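The part of the job that takes the most patience is the fingers. At Starness, a packing services company in Stusgate, the hand-held grippers used to record packing work get a full going-over before anyone picks up a carton, and Rodrigo Benítez does most of them himself.

Benítez came to the company from a shop that rebuilt bottling machines. He keeps two pairs of grippers in use and a third on the shelf. Each one is the same as the end of the robot arm in the next room, minus the arm. A person holds it, squeezes, and the fingers close. A camera on the gripper records what the fingers do, and the recordings are used to train the packing cell, which the staff call Duman.

"If the hand tool is off, the robot learns it off," Benítez says. "It will copy a bad pad as well as a good one."

The pads are the first thing to wear. They are soft, and they pick up carton dust and the slick film that comes off plastic wrapping. He cleans them with a damp cloth every morning and changes them after 70 hours of use, sooner if a corner starts to lift. A new pair goes on together, left and right. He tried replacing only the worn side last January and got a week of recordings in which everything leaned.

Next come the pivots. He opens and closes the fingers slowly by hand, feeling for a catch, then holds them half shut and tries to rock each one. Any play and the pivot comes apart for cleaning. There is no oil in his kit - it travels to the pads sooner or later - so he uses a dry lubricant and wipes off most of what he puts on.

Then he runs the tool on real goods, starting with something narrow and light.

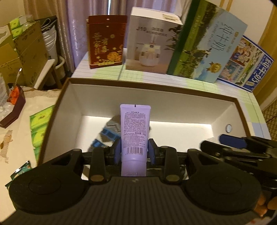
A 30g squeeze tube held between the gripper's blue finger pads, over an open box.

Tubes are harder than cartons. Squeeze near the crimped end and the tube folds. Too far down and the pads meet the cap, where there is less to hold on to. Benítez likes a grip on the lower part of the body, with both pads at the same height, and he repeats it until the tube stays upright 7 times in a row. After that he moves on to boxes and soft packets.

Casimiro Pacheco looks after the robot side. His check is shorter. He compares the opening of the hand tool with the opening of the robot's gripper, using a set of steel blocks made for the purpose by Planach, a machine shop across town. The widest block is 94 millimeters. If the two differ by more than 2 millimeters at any block, he adjusts the robot and leaves the hand tool alone.

"We argued over that one," Pacheco says. "But all the recordings were made with the hand tool, so that's the one I match."

Both men write in the same logbook, a paper one kept on a hook by the door. Most entries are a single line: pads changed, left pivot cleaned, camera screw tightened. The camera screw comes up a lot, and Pacheco has ordered a longer one.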